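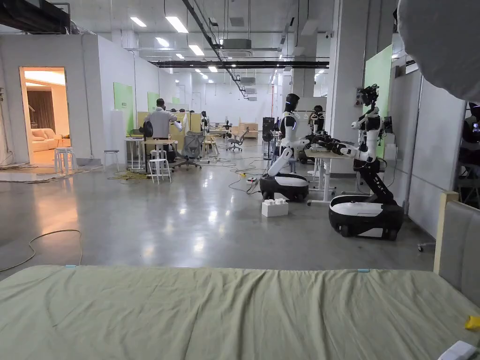
gearlash wrote:
I would get the cables off the floor before touching anything in the calibration. A wheeled base that crosses a cord once an hour will never hold its zero, and you'll be chasing numbers all week.

tapewidth wrote:
Noted, and I'm not against it, but the heading error was there with the base unplugged too. To repeat the numbers from my first post for anyone who skipped it: Teto base, two arms, sheet station at the Drakbridge site. The base parks, the head looks for the marks along the sheet, the arms go to the pick points. Cold start in the morning, it picks fine. After 30 cycles the left hand lands short and the right hand lands long. Restart it and it picks fine again. No fault codes. The base has 1,247 hours on it and the wheels are the original ones.

nullplate wrote:
Left short and right long is rotation. The base thinks it is square to the sheet and it isn't. Does the head offset change if you leave the base parked and only run the arms?

tapewidth wrote:
Tried that in December. Ran the arms only for most of a shift and it stayed good. So it's the base, or whatever the base is told.

gearlash wrote:
Then wheels. Original wheels at 1,247 hours on polished concrete, one side always worn more than the other. Swap left and right and see if the error changes sign. It's four screws a side and then you redo the wheel diameter in the service menu. If you don't redo it you will have a new problem on top of the old one.

oldservo wrote:
I don't agree about wheels. Worn wheels are worn at 8 in the morning too. An error that goes away on restart is in the odometry sum, and all a restart does is clear it. The question is why the marks aren't correcting it. They should, every time it parks.

gearlash wrote:
It builds up because the wheels are uneven. The restart clears the sum, the wheels fill it up again. We're saying the same thing.

oldservo wrote:
No, we aren't. You want to fix the source and I want the correction working. With good marks he could run on much worse wheels than those.

tapewidth wrote:
More on how the station is laid out, as it may matter.

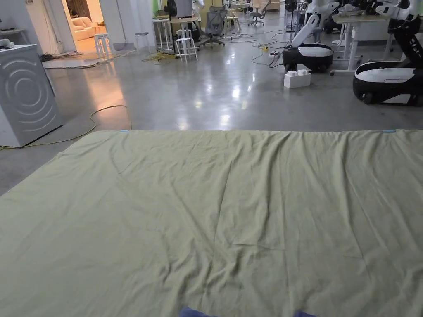

The correction step takes its heading from the far edge of the sheet and nothing else. I set it up that way because the near edge gets handled all day. There's a light-blue marker toward each end of that far edge, and the software draws a line between the two and squares the base to it. The cloth puckers along there where it meets the concrete, so I wonder how much one end can creep before the line is off. I never fixed the markers to anything except the sheet.

oldservo wrote:
There you go. Your reference is on the workpiece. Every time somebody smooths a wrinkle out, your datum moves. Put two marks on something that stays put and use the sheet marks for the sheet only.

nullplate wrote:
Agree on the marks, but that doesn't explain why a restart cures it. If the sheet had moved it would still be moved after a restart. Check whether the correction is even being accepted. On the Teto there's a gate, and if the new heading differs from the old by more than the limit it throws the new one away and keeps going. No fault, only a line in the log. From a cold start it takes the first reading whatever it is.

tapewidth wrote:
I didn't know about the gate. Where is it?

nullplate wrote:
Service menu, localization, second page. The log line says "heading rejected" and it's switched off by default – turn on verbose.

also_greg_no_g wrote:
Look at your floor as well. That finish throws back every light in the hall. We had a Flirdale scanner that took a streak for an edge and we lost two days on it. A De Luca matte strip in front of the station sorted it out for us.

gearlash wrote:
A strip is one more edge for the wheels to climb. I'd dim the lights first and see.

tapewidth wrote:
Update, Jan 15, 2021. Verbose on, ran the station until it went bad. First rejection at cycle 20, and from then on it rejected every one. So nullplate had it. I raised the limit a little and put a second pair of marks on a fixed board. It ran 900 cycles with no short picks. I also swapped the wheels as gearlash said, and the drift between corrections did change sign, though it's small.

gearlash wrote:
So it was the wheels.

oldservo wrote:
It was the gate. The wheels only decided which way it went wrong.

tapewidth wrote:
New wheels are ordered either way. The cords are still on the floor, and I have a ceiling drop to price up next week. If anyone has used a retracting reel over a base this size, let me know how hard it pulls.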